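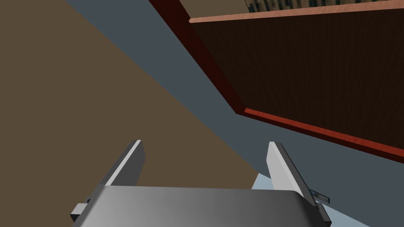
Gray on brown, with a little white.

I have been trying to pick a paint color for the hallway since March, and I'd like it on record that I once thought this would take an afternoon.

The hallway is 39 feet long if you count the bend, which I do, having carried a couch around it. It gets no daylight. The previous owners painted it a yellow they must have loved, and for years I told visitors we were "about to redo it." Then Viera Kováčik came to dinner, looked down it and said it was like being inside a banana. So now we are redoing it.

I decided on gray, thinking gray would be quick. The Quinlan fan deck has up to 2000 colors in it and I swear most of them are gray. They have names like Pakwood and Vandasholm, which sound like places where people are sent to recover from something. I brought home 20 sample cards and taped them to the wall, and by dinner I could tell the light ones from the dark ones and that was it.

Then I bought sample pots. On the wall Vandasholm went purple. Pakwood went green, but only after five o'clock, and only if the bathroom door was open. A third one, whose name I've blocked out, looked exactly like the primer, and I may well have painted a square of primer and admired it for a week.

My husband has one opinion on paint, and it's that he'd like to stop talking about paint. He did say the purple one was "fine." I have been married long enough to know what fine means, so I wiped that one off the list.

Where we've landed, for now, is Bromitz 2465, a warm gray that the man at the counter called greige without any shame at all. I've put two coats on the short wall by the coat hooks. It looks good in the morning. At night, under the old bulb, it looks a tiny bit yellow.

Viera is coming back for dinner next month. I'm changing the bulb.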